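Shared Living Spaces — Project Report, Group 2
Submitted September 8, 2024

1. What we set out to do
Our question was how a living room gets used when it has to do more than one job. We picked the lounge at Irnstead because we had access to it, and because the coffee table there is the thing everybody ends up using. Snacks, homework, mail. No dining table, so it all lands there.

2. The coffee table and the tray
Main finding from the notes: fruit kept on a tray gets eaten, fruit left in a bag does not. Also the tray lifts off in one go when you need the table — big plus. We wrote up the tray as a "movable zone" (term from the Karville handout).

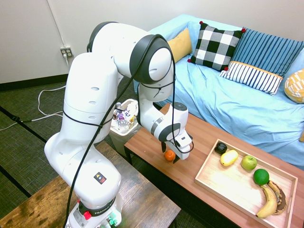 Overripe fruit was the weak point. Bananas go first, and no one wants to be the person who throws them out. We suggest a check every 2 days and a small bin within reach of the couch. Peels and empty bottles otherwise stay on the table, at least going by the survey. Survey had 101 replies, mostly from Texier Hall, so not a great spread.

3. Seating
Cushions were the surprise. People move them constantly, floor, lap, behind the back, and they never go back the same way. Loose covers on a sofa are easy to wash but wrinkle right away and need pulling straight every evenning. We left that off the chore list the first time, added it later.

Layout next. Seats at an angle to each other got better comments than seats in a row. A lamp near the books helps too.
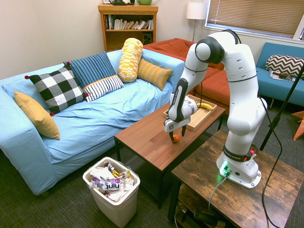
Fig. 2. Seating, coffee table and bookshelf in the lounge.

4. Problems
Ran out of time on the storage part. The Skesance floor plan we used has no furniture on it so distances are by eye. Should of measured.

5. Next steps
Redo the survey in December with more halls. Test a second tray, for remotes and chargers only. Floor plan with furniture drawn in goes in the appendix once it's finished.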